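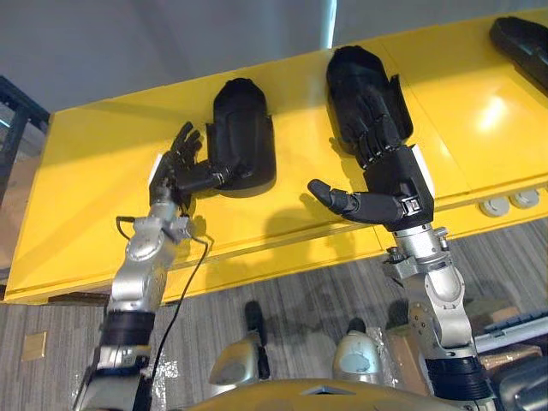

Balcão amarelo, piso principal.

Hodia: registos de empréstimo de uma biblioteca de objetos

LEIA-ME do conjunto de dados, versão 2

Resumo

O Hodia reúne registos de empréstimo de ferramentas, utensílios de cozinha e material de campismo em três pontos de atendimento: Ondby, Tangen e Stulitz. Cada linha corresponde a um empréstimo concluído, da saída à devolução. O conjunto tem 1410 linhas e 11 colunas, num único ficheiro CSV em UTF-8, com ponto e vírgula como separador e vírgula decimal. Não há linhas para reservas canceladas nem para objetos consultados no local.

Ficheiros

emprestimos.csv: tabela principal.
categorias.csv: correspondência entre código e nome da categoria.
alteracoes.txt: correções feitas desde a versão 1.

Colunas

id_emprestimo: inteiro, sem significado cronológico.
ponto: OND, TAN ou STU.
categoria: código de quatro letras (ver categorias.csv).
id_objeto: estável entre versões.
data_saida, data_devolucao: formato AAAA-MM-DD.
prazo_dias: prazo acordado à saída, já com renovações.
renovacoes: inteiro; vazio significa desconhecido, zero significa nenhuma.
estado_saida, estado_devolucao: escala de 1 (inutilizável) a 5 (como novo).
caucao: valor em euros; vazio nos empréstimos isentos.

O atraso não é fornecido como coluna. Calcula-se pela diferença entre data_devolucao e data_saida, subtraindo prazo_dias. Valores negativos são devoluções antecipadas e devem ser mantidos. 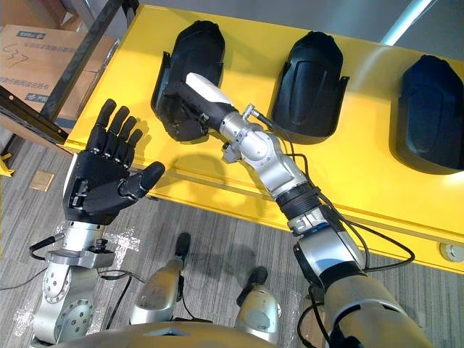 Gobnait Doherty objetou, na revisão da versão 1, que a escala de estado não é comparável entre pontos: «Em Tangen, um berbequim com o cabo remendado leva 3; em Stulitz leva 2 e vai para a oficina. Quem fizer médias globais vai medir o critério do balcão.» A objeção mantém-se válida. Recomenda-se usar apenas a diferença entre estado_saida e estado_devolucao, e sempre dentro do mesmo ponto.

Recolha

Em Ondby e Stulitz, os dados foram exportados diretamente do programa de gestão. Em Tangen, os empréstimos eram anotados em fichas de papel e foram transcritos à mão, com dupla leitura. As divergências entre leituras foram resolvidas por consulta da ficha original. Em 40 fichas a data de devolução era ilegível; esses empréstimos foram excluídos e não entram no total indicado acima.

As categorias foram atribuídas depois da recolha. Os objetos vendidos em conjunto (por exemplo, tenda e estacas) contam como um só objeto, exceto quando emprestados separadamente pelo menos uma vez. Nesse caso, cada parte tem o seu id_objeto e o conjunto deixa de existir como unidade.

Dados pessoais

Não há nomes, moradas nem números de sócio. O identificador de sócio foi removido antes da junção dos ficheiros e não pode ser reconstruído a partir de id_emprestimo. Por consequência, não é possível estudar empréstimos repetidos pela mesma pessoa.

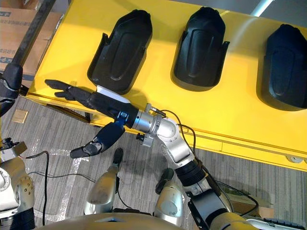
Limitações conhecidas

O ponto de Tangen fecha em julho. A ausência de saídas nesse mês não indica falta de procura. As devoluções feitas pela caixa exterior durante o fecho têm a data do primeiro dia de reabertura, o que aumenta artificialmente a duração.

A coluna caucao mudou de regra a meio do período: antes dependia do objeto, depois passou a depender da categoria. A mudança não ocorreu no mesmo dia nos três pontos.

O código DIVE (diversos) junta objetos muito diferentes, de projetores a máquinas de costura. Convém excluí-lo de comparações entre categorias.

Alterações na versão 2

Corrigidas datas com dia e mês trocados em Ondby.
Separadas as categorias de jardim e de carpintaria.
Removidos os duplicados criados por renovações registadas como saídas novas.
Acrescentada a distinção entre vazio e zero em renovacoes.

Utilização

O ficheiro abre em qualquer folha de cálculo. Na importação, id_objeto deve ser lido como texto: há identificadores que começam por zero. A ordem das linhas é arbitrária e pode mudar entre versões.

Licença e citação

CC BY 4.0. Citar como: Hodia, registos de empréstimo, versão 2. Última revisão deste ficheiro: sábado, 16 de agosto de 2025.

Os erros devem ser comunicados com o id_emprestimo e o nome da coluna afetada. As correções aceites entram na versão seguinte e ficam descritas em alteracoes.txt.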